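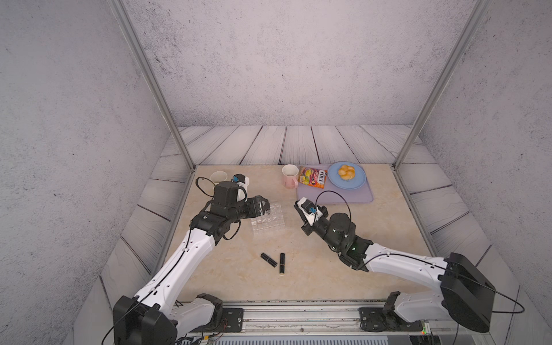
Carnet de Snežana Angelovski
Projet Clunard, septembre

Repris ce matin la comparaison entre les deux politiques. La première, entraînée sur 865 démonstrations, sert de référence. La seconde n'en a reçu que 90, choisies par le tri d'Anselmo, qui écarte les trajectoires trop proches les unes des autres. Même réseau, même nombre de pas d'apprentissage.

La tâche du rangement des rouges à lèvres dans le bac à compartiments reste la plus dure. Le plastique transparent trompe l'estimation de profondeur, et un tube debout ne se saisit pas comme un tube couché. Sur 30 essais, la référence en réussit 21, la politique triée 19. Je m'attendais à un écart plus grand. Les échecs viennent presque tous de l'insertion, très peu de la prise. J'ai noté l'angle du poignet à chaque fois, Anselmo veut les tracer.

Mangé tard, puis relu le script d'évaluation. Il comptait comme réussi un objet lâché au-dessus du bon compartiment, même s'il rebondissait dehors. Corrigé. Les chiffres ci-dessus sont ceux d'après correction.

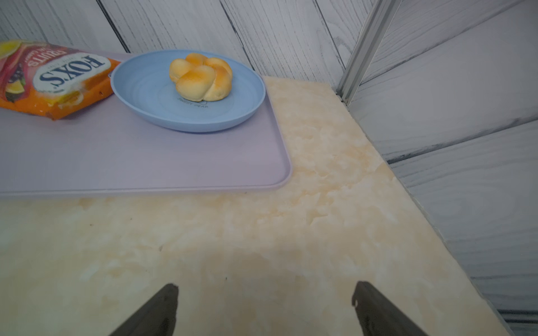

L'après-midi est passé sur la vue du poignet, que je voulais tester sans la caméra fixe. Question simple : la politique triée sait-elle encore viser quand elle n'a plus que cette image ? Le petit pain est un bon objet pour cela, avec ses lobes irréguliers qui n'offrent pas deux fois la même prise, et l'assiette bleue le détache bien du plateau lilas. Le sachet FOX'S, à gauche, fait un distracteur correct : sa couleur orange est voisine de celle de la croûte. J'ai sorti les cartes d'attention, elles débordent parfois sur l'emballage quand la pince est encore loin.

Anselmo propose de refaire le tri avec un seuil plus bas. Cela donnerait plus de 100 démonstrations. Je préfère garder le seuil et changer la graine d'abord. Lancé l'entraînement à 18 h, fichier de configuration copié dans le dossier Tirari.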